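Bedding, Mats and Folding: Your Questions
By Rasha Issa

I get a lot of messages about beds. More than about anything else I write, which still surprises me! I've pulled the ones that come up most into one page, last tidied up on Thursday, August 1, 2024.

Why do you sleep on a woven mat in summer?

Because I'm a hot sleeper and I grew up with one. A mat over the mattress feels cool against your legs in a way cotton never quite manages. Mine goes down in July most years, or earlier if I'm grumpy about the heat, and a sheet goes on top only when we've got guests who look alarmed.

How do you clean it?

A cloth wrung out in warm water, along the weave, never across it. Then I prop the mat up by an open window until it's properly dry. Please don't put it in the bath. I did that with my first one (a Kelau, 33 pounds, I'm still cross) and it went wavy and never lay flat again.

What order do you fold things in?

Big knits first, while I've still got the patience. Anything cream and ribbed gets held up by the top edge and given a good shake so it hangs straight, then folded in half lengthways on the bed.

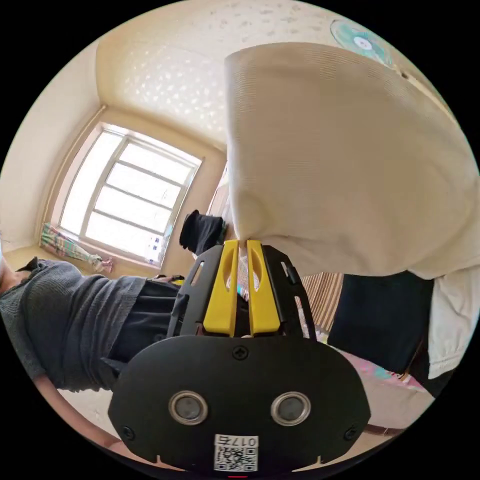

After that I do the plain cottons, and the small patterned bits go last. They can sit in a heap for a while and be none the worse for it. If you start with the small bits you'll have a lovely neat pile of nothing much and one enormous jumper staring at you.

Can I hang knitwear up?

I wouldn't, not for storing. The shoulders grow little points and the hem creeps down. A shelf or a drawer is kinder, and if you're short on both, the Hidano boxes slide under most beds. Measure first though! Mine came back out again twice before I found a side of the bed they'd fit under.

Is a patchwork quilt too warm with a mat?

Depends how you use it. I don't spread mine out in hot weather, I just push it along the far side and pull a corner over me at about four in the morning. I like a loud one, too. Stripes, spots, cartoon monkeys, the lot. A bedroom can take more silliness than people think.

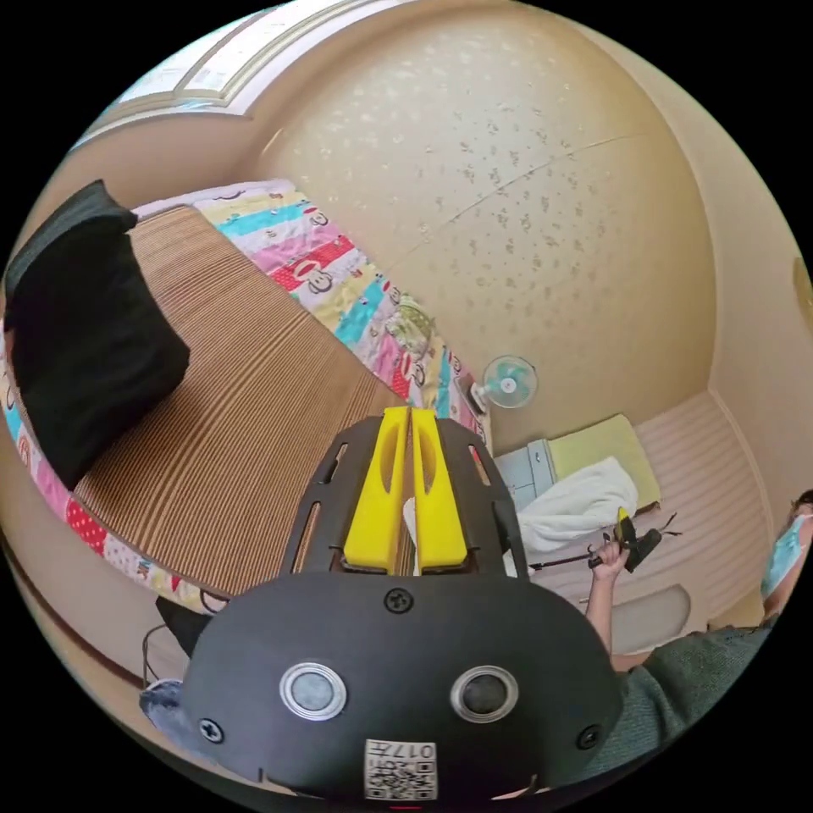 I'm fussier about pillows. A dark cover hides a multitude of sins, but it also hides the fact that it needs washing, so I go by the calendar and do them every Sunday whether they look grubby or not. White ones tell you themselves.

My quilt has gone lumpy. Can I save it?

Probably. Lay it flat, find the lumps with your fingers and tease them apart through the fabric, working out towards the edges. Do it in front of the telly, it takes ages. The launderette in Coltgate has a drum big enough for a double if it wants a full wash.

Which detergent do you use?

Moon, the unscented one, and about half of what the cap says.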